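Grarnex opens orders for bin picking kit aimed at short-run shops

Posted in Handling & Assembly, January

Grarnex has begun taking orders for Borkano, a bin picking kit sold as an add-on for robot arms a customer already owns. The kit covers a gripper, a hose and cable dress pack, a controller box and the picking software. It does not include an arm, a bin or a safety enclosure.

The base price is $3,795. A second package without the gripper, for shops that want to keep their own end tooling, is listed at $1,559. Both come with 30 days of remote setup support, after which support is billed by the hour.

Borkano is meant for mixed parts in a single open container, with no trays or dividers. The software picks a target, plans an approach that keeps the wrist clear of the bin walls, and retries from a different angle if the gripper closes on nothing. After a set number of failed attempts it stops and signals the operator. The default is 7, and it can be changed from the setup page.

"Most of the trouble in a bin is at the walls and in the corners," said Carmela Bassi, product manager for Borkano. "A part lying flat in the middle is easy. A soft part standing up against the side is where we spent our time."

The dress pack is the other change from the pre-release version. Early users reported that the hose caught on the bin rim when the wrist turned past a half rotation. Grarnex has moved the first tie point further up the arm and now ships the hose with extra slack and a set of replacement ties. Bassi said users should still run the full range of wrist motion at low speed before the first live pick – the right amount of slack depends on the arm and on how deep the bin is.

Pornier, a contract packer, has run the kit since the pre-release stage on returned goods, where rigid and soft items arrive in the same container. The company said nearly all of its stoppages in the first weeks came from the bin moving out of position. It now clamps the bin to the table and marks the position with tape, and Grarnex has added both steps to the install guide.

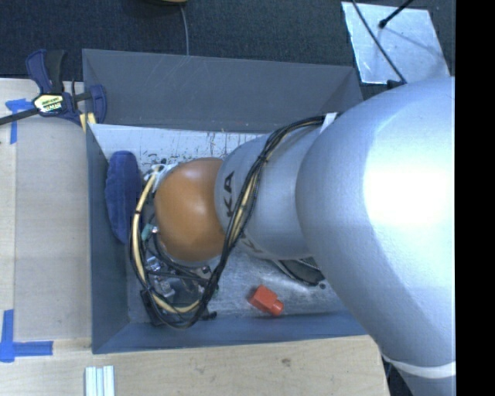 Does the kit need a new calibration each time the bin is swapped?

Only if the new bin has different dimensions or sits in a different place. A bin of the same model, set back on the same marks, can use the stored calibration. For any other bin the operator repeats the wall teaching routine, started from the setup page with the arm in manual mode.

Orders are handled by Grarnex directly and through its distributor Tawhiri, which will also stock spare hoses, ties and gripper pads. The pads are treated as a wear part and are not covered by the warranty. A version of the software that handles two bins from one arm is in testing – no price or release date has been given.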